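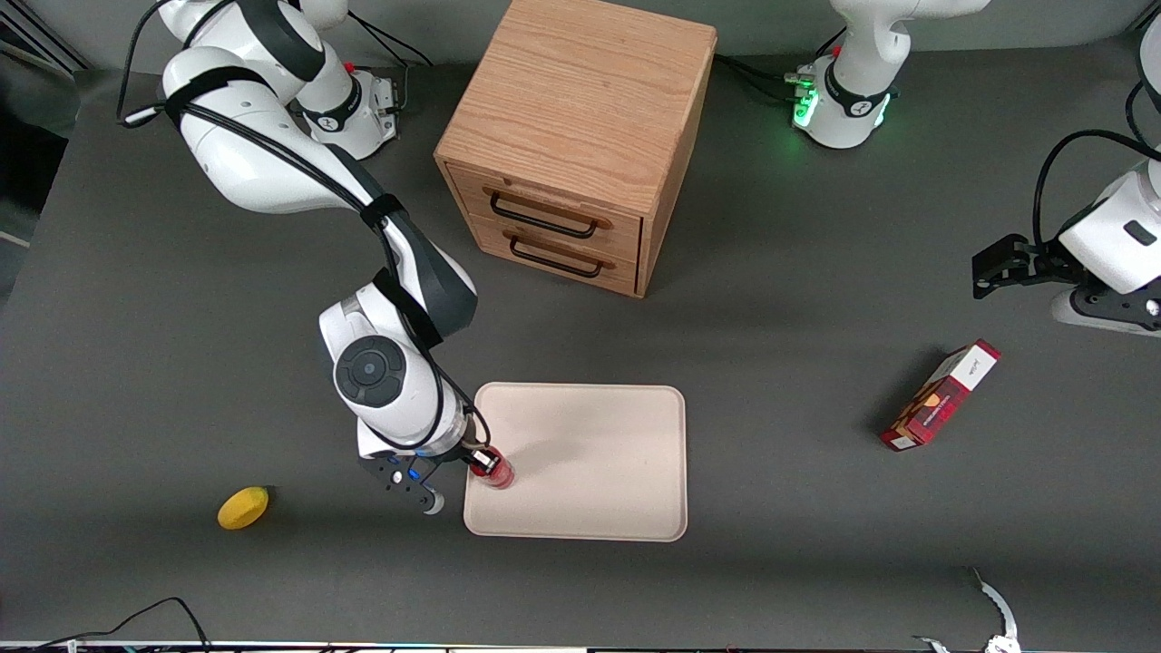 Right arm with the red one, tray waiting. The Ovport two-arm kit on my bench.

So I've had the Ovport for a good few weeks now and people keep asking whether it's worth the money, so I'd better write something down. I hired mine from Morutine back in June, at 393 pounds a month with the second arm included, and it came in more boxes than my hallway could cope with.

Setting up took me 11 hours spread over a weekend and a bit. Most of that was cables. There are a lot of black cables, they all look the same, and the printed guide shows an older version of the base. Keir Hepburn on their helpline was lovely about it and stayed on the phone until I'd found the right socket (I'd been pushing the plug into the wrong arm, sorry Keir).

The job I keep giving it is tidying up. I put a few bits on the table – a lemon-shaped thing, a food box, the little two-drawer cabinet – and ask it to pick something up and put it on the tray. I love the grippers! Two plain black fingers, and they're far gentler than I expected. Small round things go well. Boxes lying at an angle are hit and miss, and the drawers are my next project, as those bar handles look made for it.

Grumbles? The software logs you out if you leave it alone for long, which drives me up the wall. The extra gripper pads are 69 pounds a set, and I think that's cheeky. And you need a proper big table, so measure yours first.

Would I keep it? Yes, I've signed up for another month. Dougal Paterson over in Ullidcombe has the one-arm version and says he's already wishing he'd gone for two, so have a think before you order. I'll do a separate post on the drawers once I've had a proper go at them.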